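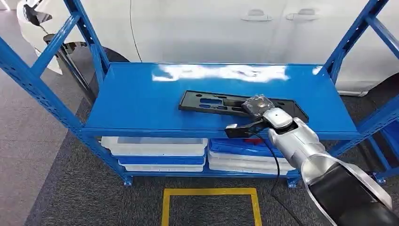
Figure 4. Blue steel shelving with slotted uprights; a black moulded plastic part lies on the top deck.

4.2 Storage and handling of reclaimed trim

The second part of the study looked at how reclaimed plastic parts are kept between removal from a vehicle and resale. Four businesses took part: two dismantling yards in Osivcombe, a repair shop in Jenent and the parts counter run by McKinnon. All four hold exterior and interior trim, and all four use open steel shelving of the general type shown in Figure 4. The deck height, the gap between decks and the number of parts per deck were left to each business and were not changed for the study.

A sample of 200 parts was drawn from stock in July. Parts were included if they were made of a single moulded piece, had no electrical fittings attached and had been entered in the stock records of the business. Bumper covers were left out because they are stored on hanging racks at three of the four sites and the results would not be comparable. Each part was given a paper tag with a sample number, checked for existing damage and returned to its place. A second check was made after seven weeks.

Damage was recorded under three headings. Surface damage covers scratches and scuffs that can be felt with a fingernail. Edge damage covers chips and splits at the outer rim. Fixing damage covers any loss or cracking of clips, posts and the plastic next to a screw hole. Permanent bending was measured separately, with the part resting on a flat granite plate and a feeler gauge passed under the rim at the widest gap. A gap of more than 2 mm above the value found at the first check was recorded as distortion.

Fixing damage was the most common type at every site. It was found mainly in parts that had been stacked with their mounting side down, so that the weight of the stack was carried by the posts instead of by the rim. Parts laid singly on a deck with the show side up had less surface damage but more fixing damage than parts stood on edge. Parts stood on edge did well on both counts where a divider was fitted, and poorly where they were free to lean. 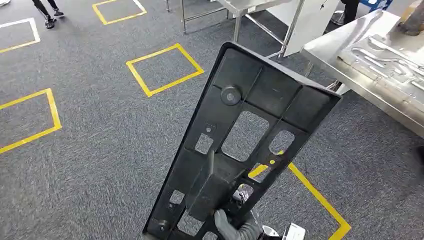 Rib layout has a strong effect on how a panel carries load in storage. A closely spaced grid resists bending in both directions, but large openings interrupt the grid and leave narrow strips of material that bend before the rest of the part does. In the sample, panels with a central opening were more likely to show distortion than solid panels of similar length. The difference was clear for stacked parts and too small to report for parts stored singly. Wall thickness was not measured and may explain some of the result.

Stock records were a further source of loss. At the Jenent shop, tags were tied through whichever hole was nearest, and some had torn free by the second check. The McKinnon counter uses the Prulta labelling system, in which an adhesive label is placed on the back of the part and the shelf position is printed below the part number. No Prulta labels were missing at the second check, although several had lifted at one corner where they crossed a rib.

Two limits should be noted. The storage period was short compared with the time that slow-moving trim can remain in stock, and the sites were unheated, so that the July figures describe cold-weather storage only. Creep in stacked parts would be expected to increase at summer temperatures. The effect of temperature is taken up in Section 4.3, using the same tagged parts where they had not yet been sold.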